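Notes for the Seltbridge talk - slides 5 and 6, the grey bin bit

(Slow down here, I always gallop through this part. Sip of water first.)

So, we've done drawers and we've done shelves. Now I want to talk about bins, and I mean the big open ones that you chuck things into when you haven't decided where they live. I love a big bin! I had one in my hall at Dasell from May onwards and I could have fitted 200 things in it, easily, and for a while I think I did.

The trouble is that a big bin swallows things. You put something fluffy in, then something small, and by the end of the week you're in up to the elbow feeling for your gloves. (Pause - people usually laugh, somebody always has a glove story.)

My rule is to look at the floor of the bin. If you can see a good stretch of it, you're fine, you can find anything in a few seconds. If you can't, it's time to tip it out on the rug and start again. 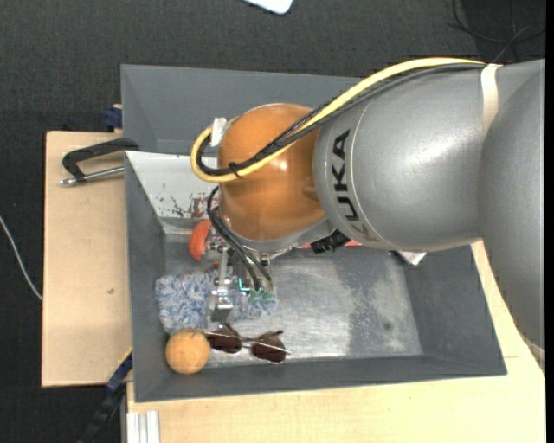
*Slide 5: grey bin, sloping sides, something fluffy at the left end*

Point at the floor on this one. It's scuffed, it's got lighter worn patches, and I think that's lovely - a bin should look used. Then point at the sloping sides. I'm a big fan of a slope, small things slide back down to where you can reach them and you don't get that horrid dusty corner.

Then the soft stuff. Fluffy things want to be kept to one end, always, or they end up draped over everything else. I learned this from the El Idrissi shop clear-out, where we had six bins and fluff in every single one of them.

Slide 6 is the labels. Skip it if we're past the half hour, they've got the handout from Ateveo anyway.

Ask: who's got a bin at home they're scared of? Take two or three hands, then straight on to the cupboard under the stairs.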